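Vanum Clothes Folding Set

Contents

This release covers the folding and sorting of worn and clean clothes on beds. It belongs to the Vanum household collection, alongside the separate sets for kitchens and bathrooms, and replaces the February draft. File layout is the same as in the draft. Field names have changed; see Fields below.

There are 168 sessions from 12 homes. A session is one pile of clothes, start to finish. Median pile size is 9 items. Sessions with a single item are kept if the item was handled more than once.

Garments

Each item has one garment type: top, trousers, skirt, dress, underwear, sock, nightwear, other. Scarves and gloves go under other. Where the type could not be settled while the item was bunched up, it was entered as unknown and left that way, even if it was clear later in the session. Users who want the later reading should take the last entry for the item.

Colour is a single word. Patterned clothes take the colour that covers most of the outside. Black and navy were confused often enough in the draft that both were checked again by Fiorella Palumbo, and 65 entries were changed.

Fabric is free text and should be treated as a guess. Annotators wrote what the surface looked like (fuzzy, ribbed, shiny, plain) and did not have access to care labels.

Beds and bedding

Clothes were sorted on whatever was already on the bed. Homes were asked not to change the bedding for the session or smooth it beforehand. Covers are entered as plain, striped, checked or printed, with quilted as a separate yes/no field. A white quilted bedspread with a leaf print is therefore printed, quilted = yes, base colour white.

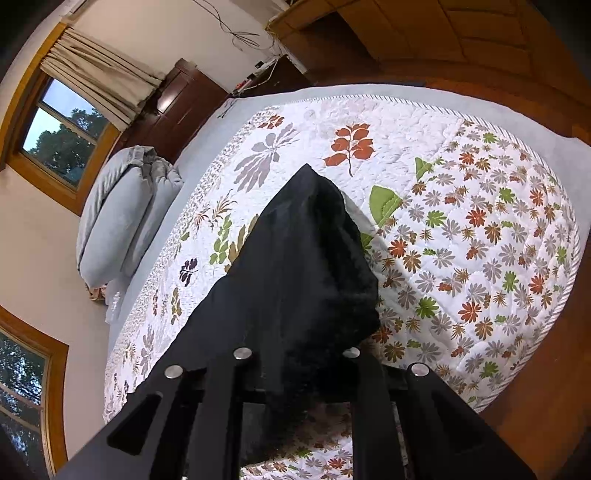 Printed covers make outlines harder to draw, mostly for small light items. Dark clothes on a pale cover gave little trouble, apart from shadows, which were sometimes traced as part of the garment. The rule is that a shadow is never included. Piping and fringes belong to the cover.

Fields

session, home, item, garment, colour, fabric, cover, quilted, base_colour, notes

The draft used bed_type for cover. Scripts written for the Plolitz loader still expect the old name and need a one-line change.

Known problems

Socks are entered singly until folded into a pair, after which the second item number is dropped. Item totals before and after folding will not match.

Home codes beginning with M are from Messina. The rest carry no place.

Notes are in English or Italian and have not been translated.

Use

Research and teaching only. Cite as Vanum Clothes Folding Set, Vornard. Corrections received by Thursday go into the following week's build.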